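Kravchuk Moves Folding Work to Robot Stations at Kernton Site

KERNTON – Kravchuk, the uniform supply and garment care company, announced on Friday, October 28, 2022, that robot stations will take over part of the folding work at its Kernton site and that employees on the folding line will be offered retraining at full pay. The company stated that no permanent position will be cut as a result of the change.

The stations were supplied by Grenholm and first brought into the building in July. They are being used for field shirts and sweatshirts, the items that make up the largest share of the site's contract work. Flatwork and boxed orders will continue to be handled by hand.

According to the company, 558 people are employed at Kernton, and the folding line has long been the assignment with the highest turnover. Employees on the line stand for most of a shift and repeat the same arm movement throughout. Under the new schedule, time at a folding table will be limited to 2 hours per person per shift, with the remainder spent on inspection, repair or station supervision.

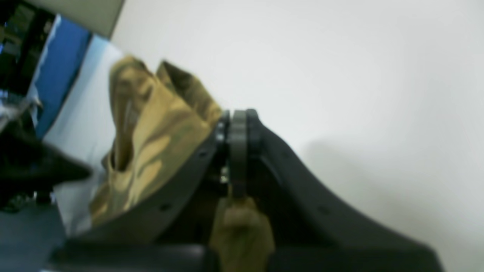

A gripper holding camouflage cloth at the Kernton site.

The robots do not work unattended. An operator sets the task, watches the run and steps in when a garment bunches or slips from the fingers. The operator also decides whether a folded piece is passed on or returned to a hand table. Kravchuk said this last point was added to the job description at the request of the employees' council, which had asked that responsibility for quality remain with a person and that operators not be measured against the speed of the machine.

The council has given its consent to the program for one year. Its written statement describes the terms as acceptable, but notes that members remain concerned about the pace of work at the stations downstream of the robots, where inspection staff may receive garments in uneven batches. The council has asked for monthly figures and for the right to call a pause if those figures show a strain on any one group.

Training began with a first group of 10 employees. The course covers safe approach and stop procedures, basic fault finding, and the recording of failed folds. Participants receive a certificate and move up one pay grade when they complete it. Applications for the second group have been opened to all shifts, including part-time staff.

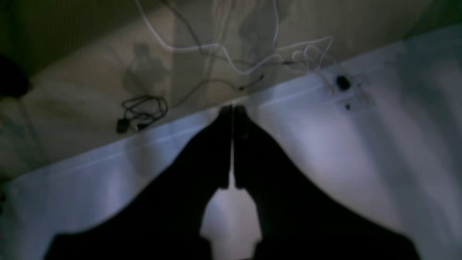
One employee on the evening shift, who asked not to be named, told the council's newsletter that the shoulder pain which used to follow every week on the line had eased since the rotation began, but that the new duties required a kind of attention that was tiring in its own way, and that breaks should be lengthened to match.

Management has agreed to review the break schedule. It has also agreed to keep a number of hand tables open for employees who prefer to remain in their present work – a request made chiefly by those close to retirement.

The question of output has drawn interest from other employers in the region. Kravchuk reported that more than 2,816 garments passed through the stations during the trial period, and acknowledged that the machines are still slower than an experienced worker on most items. The company said it does not expect that difference to close soon and that the program was approved on the grounds of health and staffing. Labor costs at the site are expected to remain at their present level through the first year.

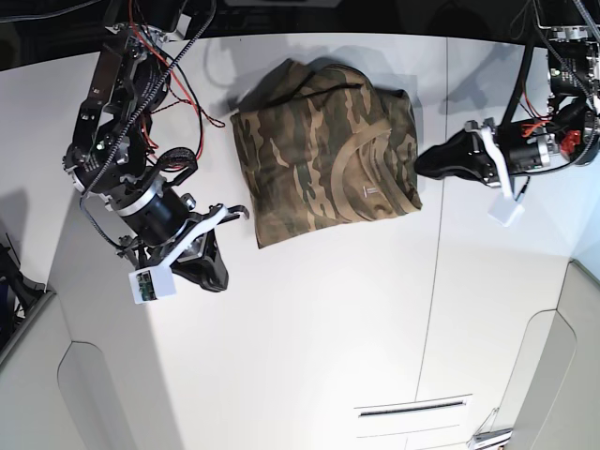 For Brornness, the concern lies with people not yet hired: the folding line has been a first job for many in the area, and if fewer entry positions are posted in the coming years, the promise made to current staff will do little for those who would have followed them.

Kravchuk responded that entry-level hiring will continue in sorting and packing, and that new employees will be eligible for station training after a standard probation period. The company did not give a hiring target.

The agreement with the employees' council will be reviewed when the first year ends. Copies of the full text are available from the personnel office at the Kernton site during regular business hours.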